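## 3. Secondary glazing in the Oturthorpe houses

### 3.1 Background

The houses in Oturthorpe were built for mill workers and have single-pane sash windows throughout. Most of the original sashes survive. Replacement with sealed double units is restricted on the street side, and in our interviews the cost of replacement was given as the main obstacle even where it was allowed. Residents have therefore used removable interior panels for many years, often homemade. Lindqvist described the practice in his earlier survey of the Wetau district, where panels were fitted in October and taken down in spring, but he did not measure their effect on heat loss or on moisture at the sash.

The present section covers the panels themselves: how they are made, how they are fitted, and what the people who live with them say about them. Measurements of surface temperature and air leakage follow in Section 4.

### 3.2 Sample

We visited 47 households. All had at least one removable panel in use during the heating season. Households with factory-made aluminum units were left out, as were two-family houses where the upstairs tenant could not be reached. In each house we recorded the room, the direction the window faced, the type of panel, and the method of holding it in place. Residents were then interviewed in the room where the panel was fitted.

The oldest panels in the sample were glass in heavy softwood frames. These had mostly been moved to cellars and garages, and residents who still used them complained of the weight. The more common type was a light wooden frame with a sheet of clear plastic in place of the glass. Several residents had learned the method from the same evening course, taught by Alvar Lindqvist at the Oddsson workshop, and their panels follow his pattern closely: mitered corners, a foam strip on the outer edge, and two turn buttons on the window casing.

### 3.3 Materials and wear

Plastic sheet is cheap and easy to cut, but its surface changes with use. Residents mentioned haze, fine scratches from dusting, and glare when a lamp stood near the window. Haze was seldom given as a reason to throw a panel away. It mattered more in kitchens and front rooms than in bedrooms, where blinds were down for much of the day in any case. Figure 3 shows a panel of wood and clear plastic.
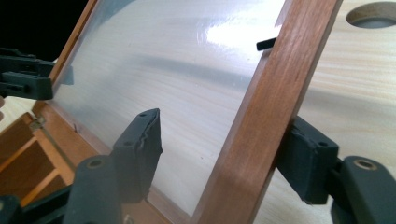 **Figure 3.** Wooden frame with a clear plastic sheet. The sheet is glossy, with a slight milky haze.

*Does a panel of this kind have to be airtight to be useful?*

A complete seal is not needed, but the panel should be much tighter than the sash behind it. Most of the benefit comes from the still air held between the two layers. If room air can pass freely around the panel, that layer is lost, and moist air from the room reaches the cold glass and condenses there. A small amount of leakage on the outer sash is helpful, as it lets moisture out of the gap.

This point was poorly understood in the households we visited. Some residents had sealed the outer sash with tape and left the inner panel loose, and it was in these rooms that we heard the most about wet sills and peeling paint. Others had reversed the order by chance and had little trouble. One resident had drilled small holes in the panel to "let it breathe," and had then found the lower rail of the sash soaked every morning.

### 3.4 Fitting and storage

Three methods of fitting were found. Turn buttons were the most common, followed by magnetic strip and by simple friction, in which the foam edge alone holds the panel in the opening. Friction panels were the quickest to remove and were preferred by older residents, although they tended to work loose in rooms where doors were slammed. Magnetic strip held well on painted metal but had come away from wood where the adhesive had been applied over old gloss paint.

Storage was raised in almost every interview, usually before we asked. The houses are narrow and have little closet space. Panels were kept behind wardrobes, under beds, and on racks in the stairwell. Damage was more often blamed on storage than on winter use, and warped frames were reported from damp cellars. Residents who labeled each panel with its window said refitting was much easier, as no two openings in these houses are the same size and few are square.

### 3.5 Limits of the interview data

The sample consists of people who kept using their panels. We did not speak with residents who had given them up, and the answers on comfort are likely to be more favorable than those of the neighborhood as a whole. Statements about heating bills were not checked against meter readings and are not used in the analysis. The Grorkon estate, on the other side of the river, has similar windows but is rented from a single landlord who does not permit interior panels. It serves as the comparison group in Section 4.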